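Saturday sprint race at our club - does it count toward the season title or not?
Posted in Club Racing and Track Days

Uwe Heitmann
Hi all, I'm in my second season in the Skisia historic series (I run a 1974 Formula Ford that I bought from a guy named Frerichs, still has his seat in it) and I'm confused about the new Saturday sprint. The bulletin says the sprint result sets the grid for the main race and "may carry points at the organizer's discretion." Well, does it or doesn't it? I don't want to burn up a set of tires for a grid slot when I usually finish near the back anyway. Also, if you skip the sprint, do you start last, or do they go by your practice time? I asked at sign-on and got two different answers from two people at the same desk!

Bilal Srour
I was at the drivers' meeting, so this is how it was put to us. At Destarine the sprint pays points, 25 for the win and 2 for anybody who's still running at the flag. At Flutis it only sets the grid, no points at all, because the circuit wanted a shorter timetable and the drivers there voted against it.
If you skip it you start from the back, behind everybody who took the sprint start, even the ones who broke down on lap one. Practice times only matter for the sprint grid itself. I'd run it if I were you. It's short, and I did the sprint and the main race on one set last time and the car was fine - a bit loose at the end, but mine always is. Two points for just getting home is pretty good when you're down where we are. And get the wording for each round from the supplementary regs, not from the desk. They're pinned up by scrutineering from 7:30 in the morning.

oldgearbox
its 300 extra to enter both days so factor that in. I just do the Sunday and start at the back, more people to pass

Uwe Heitmann
Thanks both, that clears it up. I'll do the sprint at Destarine and sit it out at Flutis. Bilal, do you know if the 2 points still count if you get lapped? Asking for obvious reasons.

Bilal Srour
Yep, lapped is fine, you just have to take the flag.
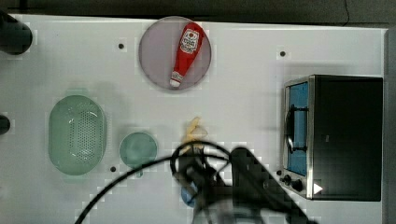

Ketchup bottle on a plate, toaster oven, green colander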